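Preltirau Surface Textures
README

A set of tiling stone, wood and plain surface textures for use in small games and room mockups. Put together by Suha Sfeir from photos and scans made in the town of Lusell.

What's in the set

The set has 99 textures. Of those, 87 are finished, with color, roughness and height maps. The rest have color only and sit in the folder named partial. The full download is 820 MB.

Stone makes up the largest group. Most of it is slate and dark paving, shot in open shade so the color stays even. Wood comes next, then painted board and plaster. 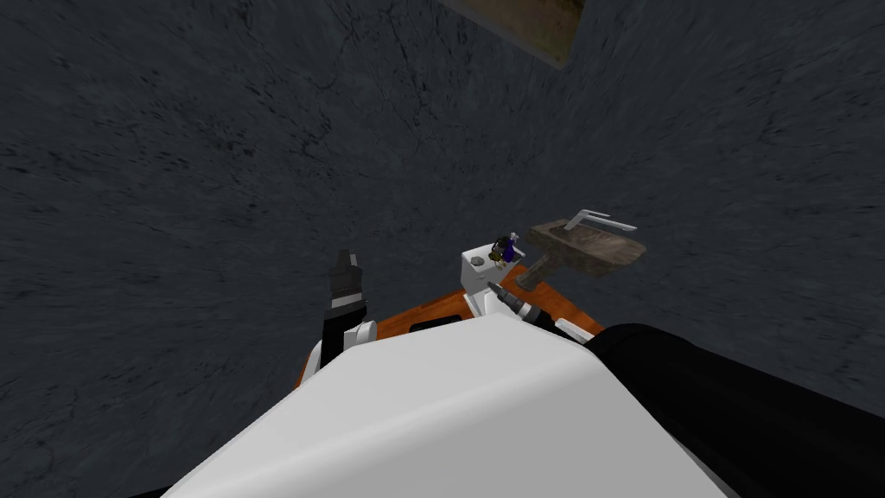

Files are named by material, then a number, then the map type, as in slate_04_height. Numbers were given in the order the textures were made and don't mean anything else. A few numbers are skipped where a texture was dropped after July.

Scale

Each texture covers a square two meters on a side unless the notes file gives another size. If a floor looks too busy, check the scale before changing anything else. Cracks that read well at two meters turn into noise when the same map is squeezed onto a single tile.

Repeats show up most on large floors seen from above. Rotating every other tile by a quarter turn hides most of them. The slate maps can take this. The wood maps can't, as the grain will run the wrong way.
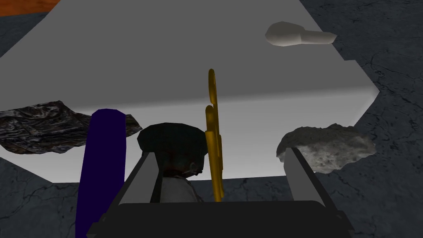

Plain surfaces have no height map. They are a flat color with a light roughness map on top, and the color can be changed in your own material settings.

Known problems

- slate_11 has a visible seam on the left side. A fix is in progress.
- The roughness maps for painted board are too dark in Gisteck. Raise them by hand after import.
- Seo reads the height maps upside down. Flip them on import.
- 24 of the color maps were saved with a different white balance and look slightly cool next to the others.

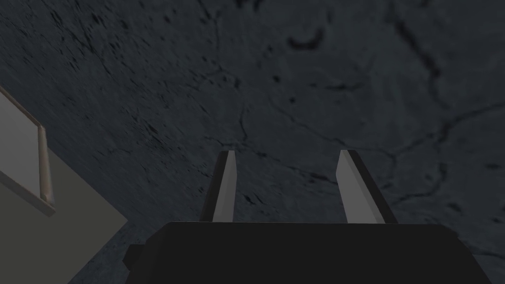

License

Free to use in any project, paid or unpaid. Please don't resell the files by themselves. Credit is welcome but you don't have to give it.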